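Morin Small Whiteboard, Aluminum Frame

Item 178. In stock at the Cleston warehouse.

The Morin is a small dry-erase board for a desk, a kitchen wall or the side of a workbench. It has a bright white writing surface and a thin silver aluminum frame with rounded corners. You can hang it or lay it flat on a table and write on it there. Many of our customers do both, depending on the day.

We have carried this board at Hatness for three years. It replaced the Ondach board, which had a plastic frame that tended to crack at the corners in shipping. The Morin costs a little more and we get far fewer of them sent back.

Frame and corners

The frame is light and stiff. It sits low, so your wrist can rest across it when you write near the edge. Corner caps cover the joints and there are no sharp ends to catch on a sleeve or scratch a tabletop. If you plan to use the board flat, put it on a smooth surface and wipe the surface first. Grit under the frame will mark a painted or coated table.
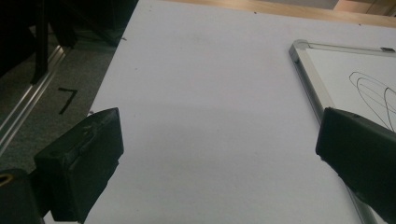

The frame can be cleaned with a damp cloth and a drop of dish soap. Do not use steel wool or scouring powder on it. Fine scratches in aluminum do not come out, and the powder gets into the seam where the frame meets the writing surface.

Writing surface

Use dry-erase markers only. Any common brand will work. Ink wipes off with a dry cloth or a felt eraser if you get to it within a few days. Ink that has been left for weeks may need whiteboard cleaner – spray it on the cloth, not straight onto the board, so it does not run down behind the frame.

If someone writes on it with a permanent marker, go over the line with a dry-erase marker and wipe both off together while the ink is fresh. It may take two or three tries. Alcohol wipes also work, but repeated use dulls the surface over time.

The surface is not magnetic. If you need a board that holds magnets, look at item 133, which is the same size with a steel back and weighs more.

Marker tray and hanging tabs

A marker tray runs along one long edge of the frame. It is shallow and meant for a marker or two and a small eraser. When the board is used flat the tray is not much help, and markers left in it will roll if the table is bumped.

Two small gray tabs are at the opposite edge for hanging. Screws are included, along with plugs for drywall. Hold the board up to the wall, check it with a level, and mark through the tabs with a pencil. For brick or tile you will need your own plugs. We do not recommend adhesive strips. The board is light enough for them at first, but pressing on it to write works them loose.

The barcode label on the tray is for stock control. Peel it slowly from one corner. Warm it with a hair dryer if it tears, and rub off what is left with cooking oil.

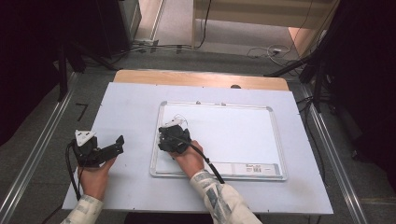
Estrella Camacho wrote to say that she keeps hers flat on the kitchen table for the week's meals and leans it behind the bread box at night. She would like a deeper tray, and she found the screws too short for her plaster walls.

We have passed the note about the tray on to the maker. Longer screws can be added to any order at no charge. Write "long screws" in the comments box at checkout.

In the box

One board, screws and wall plugs, one black marker. The eraser is sold separately.

Shipping and returns

Boards ship flat between two sheets of cardboard. Please check the corners when the box arrives and tell us within 14 days if anything is bent. Unused boards can be returned with the label still on.

Page last updated 9 March 2020.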